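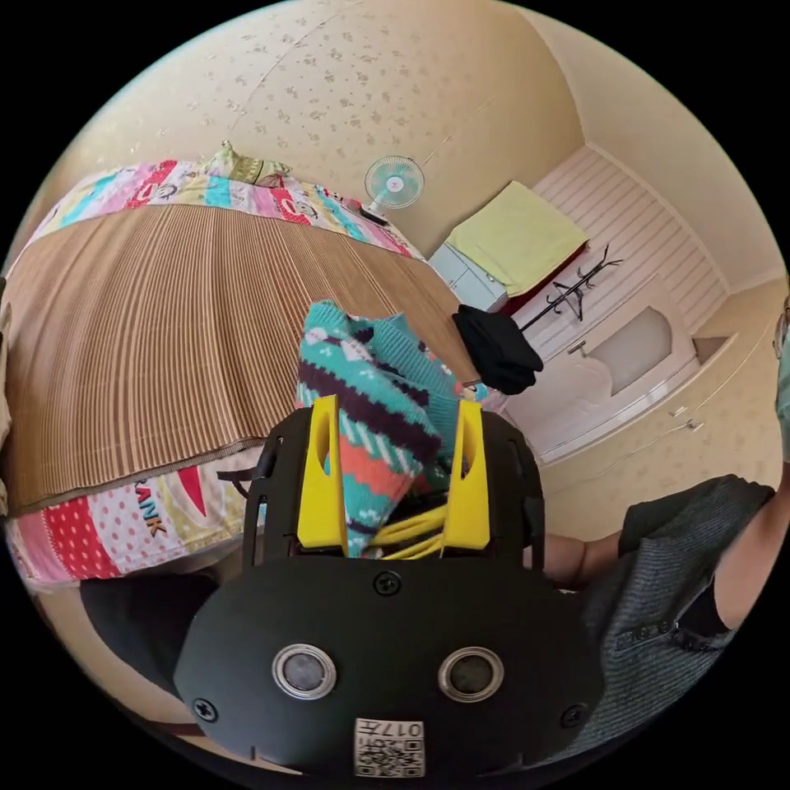
June 10, 2023

Winter knitwear goes into storage today, three weeks later than planned. Method as last year: everything washed first, weighed, checked for moth damage, then bagged by yarn type. Total after the first pass was 1194 g for the heavy pullovers and 817 g for the lighter pieces, all on the kitchen scale, tare subtracted. The teal one with the snowflake motifs is in the lighter group and is the only piece with the dark purple zigzag band, so it was easy to find in last year's notes. It was 261 g then. Today's reading was 3 g lower, within the error of the scale.

Sorting was done in the bedroom. The striped mat stays on the bed for the summer over the printed sheet. It is firm enough to fold on and garments do not slide the way they do on the quilt.

Folding: sleeves to the back, hem up to the yoke, one more fold if the bag is short. No hangers. The gray cardigan hung all winter of 2021 and the shoulders never went back to shape, even after wet blocking.

Bags are the Premard zip type, medium. Two of the older ones have a gap at the slider end and were set aside for shoes. Cedar blocks sanded on one face and put in with the wool only. The acrylics do not need them.

Found a small hole under the left arm of the brown pullover. Edges clean, no grazing on the surface, so probably a snag — but I put it in the freezer anyway, double bagged. Out in two weeks. Guðlaug Nørgaard says one freeze is enough if the freezer is cold enough. I have always done two with a thaw between. Will do two.

Ivars Kairys still has the long Tetteh box that fits under the bed. Wrote to him this afternoon. If it is not back by July I will use the two Puvden crates, which are 4 cm too tall for the gap and will have to go on top of the wardrobe.

Left to do:
Socks, unsorted.
Scarves, washed but one end of the long one needs reweaving.
Label for the freezer bag.
Buy wool wash, the bottle is almost empty.

Humidity in the closet 54 percent at six o'clock. Door left open overnight. Will read it again in the morning before anything goes on the shelf.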